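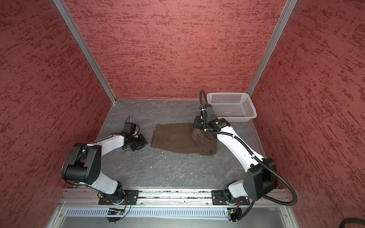

Jikley Mending Library – second report on the Titent small grant

You asked for a progress report of no more than two pages, covering what we said we would do, what we did, and the distance between them. The distance takes up most of what follows.

What we said we would do

Open a mending library in the old post office at Jikley, lend out sewing kits and machines, run a repair evening every Thursday, and keep 1000 garments out of the trash by the end of the grant.

What we did

The library opened in October, a month behind plan. The landlord had promised us heat and delivered a thermostat. He has now supplied the rest of the system and we have stopped writing to him.

So far 700 garments have been logged as repaired. Pants lead by a wide margin, mostly hems, pockets and the inner thigh, followed by coats with dead zippers. The application predicted a strong demand for visible mending in contrasting thread. Jikley would like its mending invisible, please, and ready by the weekend.

We lent 200 hand kits. The return rate is good if you count kits that come back without scissors. We have budgeted for more scissors.

Repair evenings are full by 6:30 p.m. The beginner table was meant to teach people to do their own hems. Many of them have learned that if they sew slowly enough, someone will take it away and finish it. We moved the experienced menders to the far side of the room in the second month and the hems have improved, though the mood has not.

Problems

The online booking form, built for us by Ezeani, works well. The trouble was our wording. "Describe your item and its condition" brought in some of the saddest writing I have read this year, and very few measurements. The form now asks for the size of the hole.

Two of the loan machines are out of service. Catia, the shop that services them, says both were threaded with fishing line – strong stuff, I'm told, but hard on the tension discs. The loan agreement has a new paragraph.

Money

Spending is on track apart from thread, where we are over, and publicity, where we have spent nothing and have a waiting list. We ask your permission to move the publicity line to thread and machine repair.

Next period

Start a Saturday morning session for people who work evenings. Run a zipper class, already full. Get to 1000 garments, which at the present rate we should manage with a few weeks to spare, provided the coats hold off until the new zippers arrive.

The garment log and receipts are attached. The receipt from the hardware store is for pliers, and they really are for zippers.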